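Hellum Toy Library
18th November

The fall sorting of our building brick collection is under way. Families who returned sets in October are thanked for their patience while pieces are put back in order.

Bricks are being grouped by color in open bins before sets are made up again for lending.

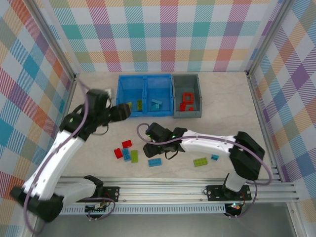

Red bricks in the gray bin, teal in one of the blue bins.

Borrowing limits remain at 2 sets per household — large sets of 200 pieces or more count as both.

Loose bricks found at home may be left at the Dufour desk in any clean bag. Labels are not needed.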